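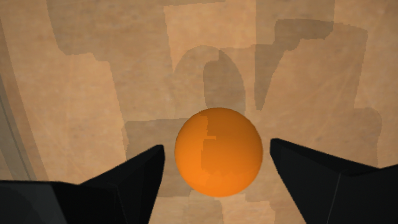
Trosley is a set of slow-travel itineraries for the Latutham coast and the Moges lakes, gathered up so that anyone building a trip planner (or just planning a trip!) can stop copying ferry times out of old brochures. There are 122 itineraries in it, and they run from a single overnight to a fortnight with a hire car. On our own map each place you need to book well ahead gets a round marker in the same bright, saturated orange as the ball between the two black fingers, so it jumps out even when you're zoomed right back over the lakes.

What's in it

itineraries.csv has one row per trip, with the starting town, number of nights, season and a pace score from 1 (long breakfasts) to 5 (you'll want a nap).
stops.csv lists 400 overnight stops and lunch places, with the usual opening months.
legs.csv covers how you get between them. Ferry, bus, rail, car and bike are separate codes, and walking legs have their own column for steepness.
notes/ is our favourite part: plain text remarks on where to sit for the view, which bakery opens before the first boat, and so on.

40 of the itineraries can be done without a car from start to finish. Filter on car_free = 1 to find them. We'd love to see that number grow, so if you know a decent bus link on the north side of Moges, please send it in. 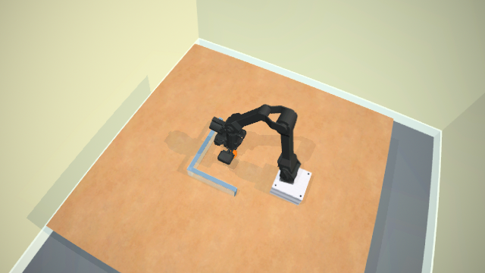

Where it came from

The first batch was typed up from trip sheets that Brukico, our little travel office, had been handing over the counter for years. We then rode or drove most of the routes again and fixed what had changed. Prices were refreshed in September for 110 trips. The rest still carry the old ones and have price_checked set to 0.

Things to watch

Winter is thin. Plenty of the Moges guesthouses close once the boats go to the short timetable, and the data doesn't always know which ones.
Travel times assume you catch the connection. Leave some slack at Latutham harbour, where the bus stop is at the top of a very long hill.
Spelling of place names follows the local signs, so a couple of villages won't match what your phone calls them.
Child fares are missing for the bike hire legs.

Using it

Everything is UTF-8 with commas, and dates are stored as months only. Join stops to legs on stop_id. You're welcome to use, change and reprint any of it, and a credit to Trosley would be lovely. Corrections go through the issues page; include the itinerary number and the month you travelled.

Filed under: Travel data / Itineraries / Lakes and coast

Recently updated
Moges ferry codes, second pass
Latutham walks with a pub at the end
How we score pace
Car-free weekends: adding your own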